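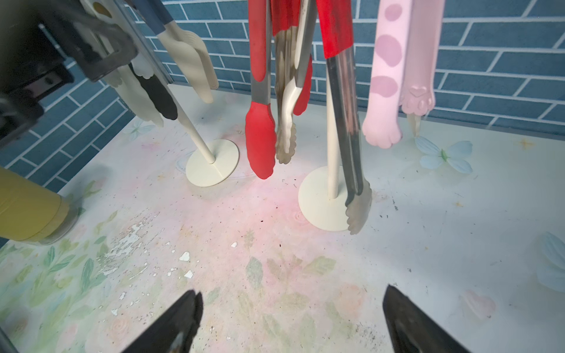

*Siv Amundsen*

February, craft room notebook, a little after 4

Well, the candle-making for the Grallamholm school chapel is finally moving along! Leif brought the second block of wax over before lunch (he stayed for coffee, bless him) and I melted 600 g of it slowly in the small pot. I poured 17 tapers for the second-grade prayer service – the children will each carry one while they sing, so I kept them short and fairly thick.

Wick from Moen again. The thinner one smoked last time and Hanna had to open the chapel windows in the middle of the psalm, poor thing, so I've put that spool at the back of the drawer. Please don't use it up on the Easter candle, Frøydis, however tempting it looks.

Still to do: trim the bases to fit the Fivwood holders, and ask Sølve whether the parents' evening wants candles too. He mentioned 244 chairs – I do hope he doesn't mean one for every chair! There's wax enough for a trial batch, and I'll start on it tomorrow once morning devotions are over.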